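Building the Arm Twice: Notes From the Garage and the Simulator

December 5, 2018

I've been promising a proper update on the arm since October, and I finally have enough to show that it's worth sitting down and typing. If you only come here for the woodworking posts, hang in there, because there is some wood in this one (sort of).

Quick catch-up for anyone new. I'm building a tabletop robot arm in the back half of our garage. The real one is printed links, hobby servos and a lot of hot glue I'm not proud of. It lives on an old door laid across two sawhorses, next to the snow tires. The project is called Premness, which was a typo in a folder name that stuck. Before the real arm is allowed to try anything, it gets tried in simulation, and that's where most of my evenings have gone lately.

Why bother with the simulator?

Servos cost money! In the first month I stripped two of them by driving the elbow into the table at full speed. Khurram Lodhi, who has the bench next to mine on open nights at the Cultlow workshop, watched me order the replacements and told me to go home and crash a pretend arm for a few weeks. Best advice I've had all year. I can now smash into the table as often as I like and then just hit reset.

It did take me a while to get a world set up that I enjoyed looking at. I went with a black arm and a gray room, and then a loud orange flower pattern for the surface it works on. The pattern earns its keep, too. On a plain gray surface I could never tell if a piece had crept a little between two renders, and with all those flowers repeating in a grid I can see it right away. My wife says it looks like her grandmother's kitchen and wants it for the real bench. I'm not against it.

The job

The task I picked is small: two wooden pieces, two pale patches on the surface. One piece is a chunky block with a sloped side. The other is long and thin and a total pain. I want each of them to end up on a patch, with the arm doing all of the work in between. I know that sounds like nothing. A toddler could do it before breakfast. But you have to reach without hitting your own shoulder, come at the piece from a side the fingers can hold, close just enough, and then do it all again for a shape that behaves completely differently.

I like checking things from high up, where the reach is easiest to judge. With the gripper over at the sloped block, the whole arm bends around like a question mark, and that was when I finally understood my elbow problem. I'd been asking for the straightest reach every time, and the straightest reach is the one that leaves you no room to adjust at the end.
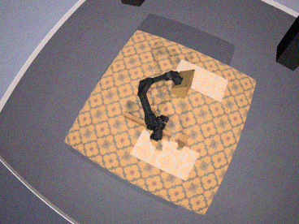
Grabbing a slope

Let me talk about that block, because it ate 74 saved runs. I know the number because the run folders number themselves.

Parallel fingers love parallel sides. Give them a cube and they're happy. Give them something that tapers and the squeeze turns into a push, and your block goes scooting off across the flowers. My first fix was to squeeze harder, which made it scoot faster. (I tried this more times than I'd like to admit.) My second fix was raising the friction until everything behaved as if it were coated in pancake syrup. That "worked," and then I remembered that my real gripper pads are cut from a bicycle inner tube, so I put the friction back to something fair and felt bad about it for a day.

What helped in the end was much duller. I slowed the last bit of the approach way down and let one finger touch before the other. I also turned the wrist so the fingers meet the block lower, where there's more of it to hold. It still slips sometimes. It slips a lot less!

And then the long one

The long piece has its own personality. Grab it in the middle and it balances nicely. Grab it anywhere else and the far end droops or swings, and by the time you set it down it's pointing somewhere new. I'd written the grasp code to aim for the center of whatever it was handed, and I was pretty smug about that until I noticed my "center" was measured from one corner of the model. So the arm was very carefully and very accurately going to the wrong place. That was a whole Clistimer session gone. (Clistimer is the little logging script I wrote to time each stage, and yes, I'm bad at names.)

Once that was sorted I could work on the approach, and I've become fond of the tall one: up and over in a big arch, then fingers straight down. It's slower than sweeping in low, but a low sweep tends to bump the block on the way, and then you've got two problems. I watch these from a corner of the room, down low enough to see the gap between fingers and table. There's a second arm back there on its own pedestal, a gray and white one, with a clock on the wall behind it. I'm leaving that arm out of things for now. One elbow at a time. 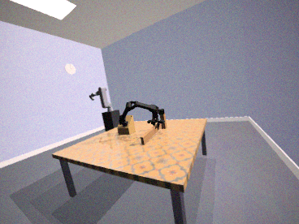 Up and over: fingers down, next to the long piece.

I could sit and look at that arch all day. My real arm has never made a curve that pretty. It sort of clunks from pose to pose and the table shakes.

Moving it to the garage

This is where I'm at this week. I've cut two real pieces out of pine offcuts to go with the simulated ones. The block took three tries because my miter saw fence is out of square, so if anyone has a trick for small angled cuts that doesn't put fingertips at risk, I'm all ears. The long one I ripped from a shelf and sanded until it stopped giving me splinters.

The plan is to play back the slow approach at half speed with the power supply turned down, and one hand on the switch. I already know some things won't match. My real shoulder joint sags when the arm is stretched out, and the simulated one never gets tired. Heidrun Mösli, who left that great comment on my last post about backlash, suggested measuring the sag at a few distances and adding it back in as an offset. I've done the first set with a ruler taped to a paint can, and it's already closer than I expected!

Parts talk, for those who always ask: I've spent 177 dollars on the real arm so far, counting the dead servos and leaving out the filament, which I'd have bought anyway. The next purchase is a better shoulder servo. The one I want is metal geared and a bit heavier, so I'll have to reprint the bracket, and the bracket is a six-hour print, and the printer is currently full of Christmas ornaments. So, January.

If you're building something similar, I'd love to see it. Leave a link in the comments. I'm especially curious how people handle long thin parts with a two-finger gripper, and whether anybody has tried softer pads than inner tube. I have an old mouse pad here that I'm eyeing.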